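Honorato Introduces Willo, a Line of Small Storage Furniture for Bedrooms and Hallways

Four pieces ship flat, share the same hardware and start at $138

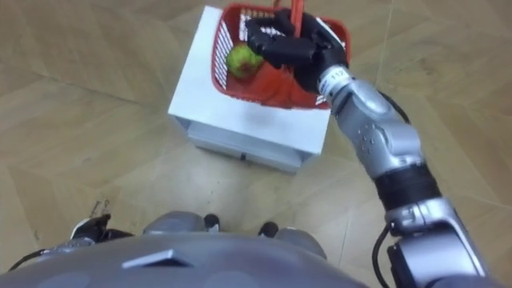
Furniture maker Honorato today announced Willo, a line of storage furniture made for apartments and smaller homes. The line goes on sale in July through the company's website and at the Honorato store in Salalau. Selected pieces will also be carried by Hunard, the home goods retailer.

Willo has four pieces: a one-drawer bedside cabinet, a hallway bench with a lift-up seat, a three-drawer chest and a tall cupboard with adjustable shelves. The bedside cabinet is priced at $138. The chest is $459 and the cupboard is $599. The price of the bench will be announced when orders open.

Work on the line began after Honorato reviewed two years of customer service records. The most common complaint was that a piece did not fit where the buyer had planned to put it. In many cases the furniture itself was narrow enough, but a baseboard or a radiator pipe kept it from sitting flat against the wall. Doors and drawers that opened into a bed frame were the next most common problem.

"We had been giving people the outside measurements and leaving the rest to them," said Kyriaki Vasilakis, head of product at Honorato. "With Willo we started with the wall and the floor. The back is cut away at the bottom so it clears a baseboard, and the product page tells you how much room you need in front with the drawer all the way out."

Every Willo piece has adjustable feet that can be turned by hand from the outside. The feet have felt pads, which can be replaced and are sold in packs of eight. A wall anchor is included with all four pieces, and the instructions for the chest and the cupboard make anchoring a required step. Honorato advises customers to check the type of wall they have before choosing screws, as the screws in the box are meant for wood studs only.

The drawers in the bedside cabinet and the chest use the same runners. If a runner wears out, customers can order a replacement and fit it with a screwdriver. The same is true of the hinges on the bench and the cupboard. Honorato will stock spare parts for Willo for at least ten years after the last piece is sold.

All four pieces come in white, oat and dark green. The finish can be cleaned with a damp cloth and mild dish soap. Abrasive pads and cleaners that contain bleach should not be used.

Assembly takes one person and a screwdriver for the bedside cabinet. Two people are recommended for the other pieces. The printed instructions have been redrawn at a larger size, and each bag of hardware carries the number of the step it belongs to. Customers who do not want to do the work themselves can add home assembly at checkout in areas where Honorato delivers with its own trucks.

The first production run is limited to 2,000 pieces across the line. Orders placed after the run sells out will be filled in the fall, and customers will see the expected ship month before they pay. Hunard will carry the bedside cabinet and the bench at launch, in white and oat. The chest, the cupboard and the dark green finish will be available from Honorato only.

Willo pieces can be returned within 60 days, assembled or not. Honorato will pick up assembled chests and cupboards from the customer's home. Smaller pieces can be brought to the Salalau store or sent back in any sturdy box.

"A cabinet next to the bed gets used every day, and most people don't want to think about it," Vasilakis said. "They want the drawer to open and the top to wipe clean."

Finish samples are available now at no charge. Customers can request up to three by mail through the Willo page or pick them up at the store. Measurement sheets for each piece, with the space needed for open drawers and doors, can be downloaded from the same page.

About Honorato

Honorato designs and makes furniture for bedrooms, hallways and home offices. The company is based in Salalau, where it runs a workshop, a parts warehouse and a store.

Media contact
Kyriaki Vasilakis
Honorato, Salalau
Product photos and finish samples are available to press on request.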